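Obi bench FAQ

How often do I check the wrists?
Every 60 stitches. I look over the pins and pulleys first, eh, then the cables! 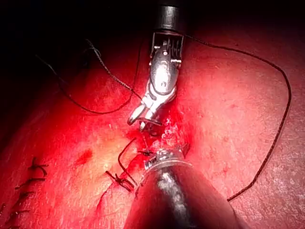 Long thread out to the right, jaws slightly open over the tissue.

My jaws feel notchy. New tool?
Try a clean first (mine usually just want a good rinse and a soft brush). Threads love hiding in the grooves.

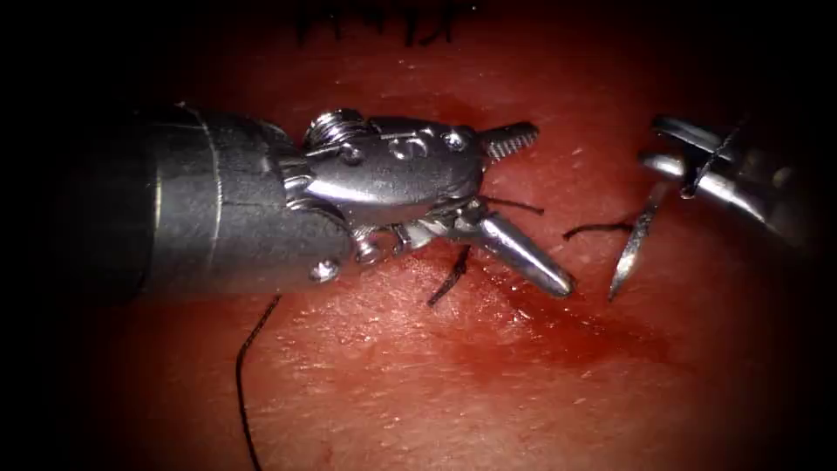

If it's still rough after that, swap the tool and email Socorro Usuga the error code, usually 907.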